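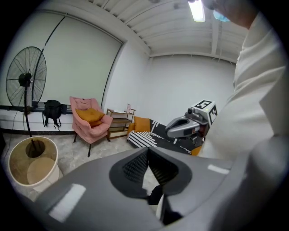 La salle du fond, store baissé, avec le ventilateur sur pied près du rebord.

Salle du fond : ce qui change en novembre

La salle du fond du bâtiment Caltau reste ouverte aux équipes tout le mois de novembre. Plusieurs d'entre vous ont demandé où ranger leurs affaires, qui s'occupe du store et si le ventilateur restait en place pendant l'hiver. Voici les réponses.

Le store de gauche se baisse le matin et se relève en fin de journée, par la dernière personne présente. Il se manœuvre lentement, surtout sur la fin de la course. L'an dernier, le mécanisme s'est bloqué 2 fois et l'entreprise Tkachuk a dû se déplacer. Si vous sentez une résistance, laissez le store où il est et prévenez l'accueil.

Le ventilateur noir reste dans la salle. La pièce chauffe vite quand la porte est fermée, même en automne. Merci de l'éteindre en partant et de ne pas le déplacer vers le couloir, où il gêne le passage.

Pour les sacs, il n'y a toujours pas de casiers. Les sacs à dos peuvent rester du côté du rebord, sous le store, à condition de laisser le sol libre. Ne posez rien sur le rebord lui-même : gobelets, chargeurs et vêtements y sont régulièrement oubliés. Les objets trouvés sont gardés 8 jours à l'accueil, puis envoyés au dépôt de Plidham. Une commande de patères est en cours chez Kurora. Le devis s'élève à 72 euros, pose non comprise.

Le masque reste demandé dans la salle, comme dans les autres pièces de l'étage. Une boîte est à disposition à l'entrée. Les blouses et hauts blancs sont à rapporter au vestiaire après usage, y compris s'ils n'ont servi qu'une heure. Il en manquait plusieurs au dernier relevé et le vestiaire n'a plus de grandes tailles en réserve.

L'éclairage du plafond n'a pas de minuterie. L'interrupteur se trouve à droite de la porte, côté couloir. La salle a été retrouvée allumée plusieurs matins de suite le mois dernier.

Le ménage est fait le mercredi à partir de 18 heures. Ce jour-là, la salle doit être vide de tout effet personnel, sacs compris. Ce qui reste au sol est déposé à l'accueil.

Pour réserver un créneau ou signaler un problème, appelez le poste 74 ou passez à l'accueil avant midi. Le planning du mois est affiché sur la porte.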